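Skuston Shared Meals - progress report to the Ekham Fund
December 3, 2020

Summary
The grant pays for a weekly hot meal delivered to older tenants on the Sovcombe estate. Deliveries have gone out every week since August. I am less sure than I was in the spring that deliveries are the right thing to be spending the money on.

Numbers
Sign-ups stand at 106 against a target of 80. I would not read much into that. Signing up takes one phone call and costs nothing, and our records do not show who eats the meal and who puts it in the freezer. The phone survey got 14 replies, nearly all of them kind. People who are brought a free dinner tend to be kind about it.

Crockery
We switched from foil trays to real plates after tenants said the trays felt like hospital food. The plan was to collect them the following week and wash them at the Chambi kitchen. Returns are patchy, and the savings promised in the original bid have not shown up. Plates stay in people's homes and get used there, and I can't see us asking for them back at the door.

Money
Spending is on budget, mostly due to 2 drivers' shifts going unfilled. That is an underspend we did not plan and should not take credit for.

Next period
I propose we hold the sign-up list where it is, drop the survey, and have drivers ask each household one plain question: would you still want this if it cost a dollar? If the answers are poor, we should talk about a smaller program.
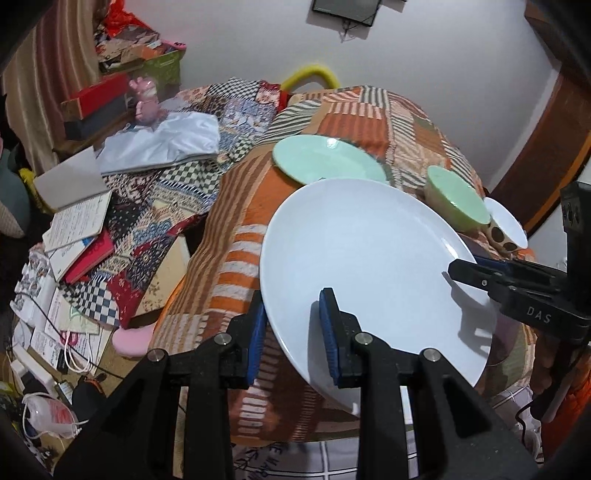 Imani Pennington: I've read this twice and I'd keep the survey. Fourteen replies is thin, but a question about a dollar will scare off the people who most need the meal. Could drivers ask what got left on the plate last week instead? I'm fine with holding the list until we've talked.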